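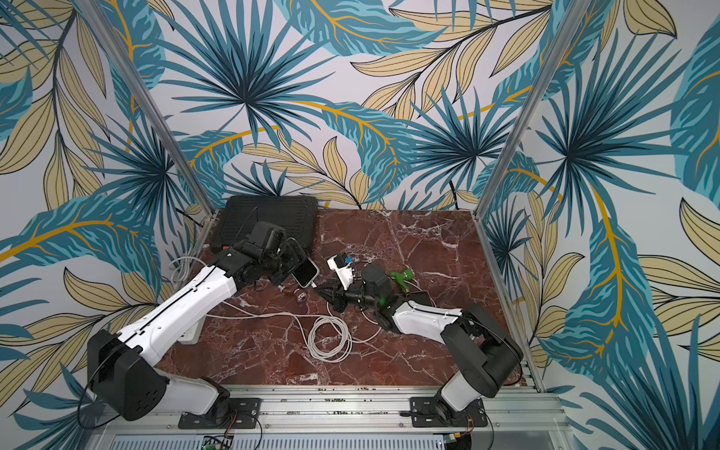 室内装飾の資料において、石材の模様と壁紙の模様は別々の語彙で記述されてきた。石材の目録では「脈」「雲」「角礫」など地質学に近い語が使われ、壁紙の目録では「唐草」「散らし」「総柄」など染織から借りた語が多い。本節では、この二つの語彙が一つの室内で出会うときに、どのような記述上の問題が起こるかを検討する。白と淡い桃色の脈が走る暗赤色の大理石が、大きな熱帯の葉を描いた壁紙に囲まれている場合を考えると、問題は分かりやすい。石の側では「脈」は地の色を横切る線であるが、葉の側では「脈」は図柄の一部であり、黄橙色の中央脈のように、葉の形をまとめる働きをもつ。同じ語を用いていても、指している関係は同じではない。

3.1 目録における「脈」の用法

比較の材料として、Clendus社の石材見本目録とRafferty社の壁紙目録を用いた。前者からは3,000件、後者からも同じく3,000件の項目記述を取り、模様に関する語をすべて書き出した。色名だけで成り立つ項目は対象から外したが、「葡萄酒色の筋」のように色名と形の語が結びついているものは残した。書き出した語は、線、面、点、方向、密度、反復、輪郭、濃淡の8項目に分類した。分類の基準は、Farinaが以前の報告で提案したものにほぼ従っているが、「輪郭」と「濃淡」を独立させた点が異なる。Farinaの基準では、この二つは「面」の下位に置かれている。

石材目録では、「脈」は方向または密度の語と結びつくことが多い。「斜めの脈」「細かい脈」のような表現である。これに対して壁紙目録では、「脈」は単独ではあまり現れず、「葉脈」という複合語の形をとり、その前に色名が置かれる。「金の葉脈」「辛子色の葉脈」がその例である。つまり、石の脈はどこをどのように通るかが記され、葉の脈は何色であるかが記される。この傾向は、輪郭の語にも認められる。葉については「縁取り」がよく使われるが、石の白い部分の境界に名前を与えた項目は少なく、多くは「ぼかし」または「雲状」という濃淡の語で処理されている。

もっとも、目録の文は商品を選ばせるために書かれた文であり、見る人の語彙をそのまま反映するとは限らない。反復の語が壁紙目録に偏っているのは、張り合わせの作業に必要な情報だからである。この点については、次の聞き取りの結果と合わせて考える必要がある。

3.2 聞き取り調査

Gukenの内装学校で学ぶ32名に、石材と壁紙の組み合わせを見せて、自由に記述してもらった。調査は12月に行い、照明の条件は全員について同じにした。記述の時間には制限を設けなかった。回答の整理はTakが担当し、判断に迷う語については筆者と協議して決めた。
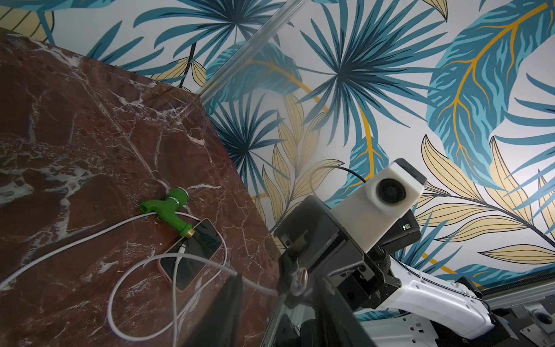 図4　網状に枝分かれする白い脈をもつ暗赤色の大理石と、扇形の葉を含む熱帯植物柄の壁紙。

図4のような組み合わせに対する回答では、石の白い線を植物の語で述べるものが目立った。「根」「枝」「つる」などである。石だけを見せたときには、同じ回答者が「ひび」「糸」と書いていた例もあった。壁紙の葉柄が近くにあることによって、石の線の読み方が植物の方へ引き寄せられたと考えられる。逆の方向の影響、すなわち葉を石の語で述べる例は、はっきりした形では得られなかった。ただし、放射状に広がる葉に対して「割れ目」と書いた回答があり、これをどちらの側に入れるかについて、Takと筆者の判断は最後まで一致しなかった。本稿では保留として扱い、集計には含めていない。

色については、組み合わせの効果がさらに複雑である。暗い赤の面は、青緑の葉と並ぶと「赤い」と書かれ、無地の灰色と並ぶと「茶色い」と書かれる傾向があった。これは補色に近い関係による対比として説明できる部分もあるが、壁紙の地が白に近いことも無視できない。地の白と石の脈の白とが対応して見えるために、脈が「前に出る」と書いた回答者もいた。この回答者は、石の面積が広い場合には同じ印象をもたなかったと付け加えている。

3.3 記述のための仮の規則

以上の観察から、本研究では次の規則を仮に採用する。第一に、「脈」を単独で用いず、石については「石脈」、葉については「葉脈」と書き分ける。第二に、石脈の記述では太さと分岐の有無を先に記し、色は後に置く。第三に、葉柄の記述では、葉の種類を植物学的に決定しようとせず、「扇形」「幅広」「細長」のような形の語にとどめる。意匠としての葉は、実在の種の特徴を混ぜて描かれることがあり、種名を与えると誤りを招きやすい。

この規則を、Dutummont邸の改修記録の一部に当てはめてみた。旧記録で「赤石、葉紙」とだけ書かれていた部屋については、現状を見ながら書き直すことができた。しかし、壁紙がすでに失われている部屋では、旧記録の「葉紙」が扇形の葉を指すのか幅広の葉を指すのか決められず、空欄のまま残した。空欄には、後の調査者が推測で語を補うことのないように、確認した資料の名称を併記している。規則の第二項は石材の担当者には受け入れられたが、壁紙の担当者からは、色を先に書く従来の順序を残したいという意見が出た。語順の問題は次節で改めて取り上げる。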